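Last updated July 2018

The Bag Pages: folding, flattening and keeping plastic carriers
by Ladan Hashemi

So a few people have written to ask why there's a whole gallery page on this site given over to plastic bags, and the short answer is that I like them. I know, I know. I own canvas totes, I take them to the store, I forget them in the car like everybody else. But the thin crinkly carrier with two handles has been in my life since I was small enough to be sent down the street for bread, and I have never been able to throw one away without a little tug of guilt.

My mother kept hers in the drawer under the oven, folded into tight triangles like little pastries. My aunt stuffed hers inside one another until she had a sort of bag boulder hanging off the pantry door. I've done both! When we moved into the place on Wedudero Street I emptied the hall closet and found 877 of them (yes, I counted, it was raining and Amado was out of town). Some were so old they came apart in flakes, and I found them in the bottoms of my shoes for weeks. The rest I sorted on the floor by size, and that was more or less the start of these pages.

If you're new, a few words on how I do it, because the notes that used to sit at the top of the site have wandered off somewhere.

Start with a clear table. I used to work on my lap in front of the TV and all I ever got was lumpy triangles. A smooth surface makes a huge difference, and a pale one is nice too because you can see crumbs and old receipts through the plastic. Look for those before you fold! I once folded up a receipt from Kordestani, the grocery on our corner, and spent an evening hunting for it when I wanted to return a bad melon.

Spread the bag out with the handles away from you. Let it be puffy for a minute. It has air in it and it doesn't want to give that up, and if you start pressing at the handle end you'll only chase the bubble around. I go from the closed end toward the opening, flat hands, no hurry. Amado goes from the middle out to both sides and says it's faster. It is faster. It also leaves a pillow in each corner, but he's a grown man and I've stopped bringing it up.

Then pull the side gussets straight, if your bag has them. Fold it lengthwise, and again, until you have a long strip maybe as wide as three fingers. From there it's just the flag fold, corner over to the edge and on up the strip, and the handles get tucked into the last pocket. Four triangles fit nicely in a coat pocket, 8 in a sandwich tin. Don't bother ironing them flat with a warm iron under a towel. A reader in Triler suggested it last June and I have the towel to prove I tried.

The see-through kind are my favorites and also the worst behaved. They cling to your fingers, they cling to themselves, and when the air is dry they'll follow your sleeve right across the room. The stiffer, rustly ones (Brinon, the bakery, had lovely ones with a paper feel, now sadly gone) hold a crease beautifully and will still be a triangle years later. A clingy one springs open the second you look away, so I put a rubber band on it and call it done.

I've probably folded roughly 2,000 by now, and no, I don't have them all. Most go straight back out into the world. The library book sale takes a stack every summer, Amado Maglaya's sister lines her paint trays with them, and the little ones are perfect for wet swimsuits. If you have a stash you'd like to pass along, ask at your nearest thrift store before you drive over, since mine took them gladly for ages and then one morning had enough!

Older galleries had triangles, the bag boulder and my attempt at a braided mat. Before any of that comes the stage when the bag is still full of its own ideas. I love the wrinkles at this point. They go all silvery along the folds, and it seems almost a shame to press them out.
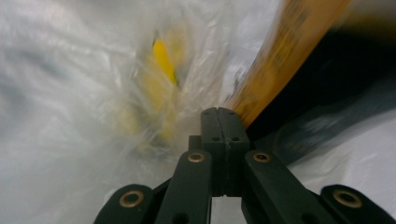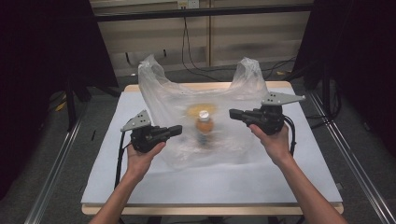
Translucent plastic, still crumpled. In the second picture it's spread out on the white tabletop, with both handles standing up toward the back.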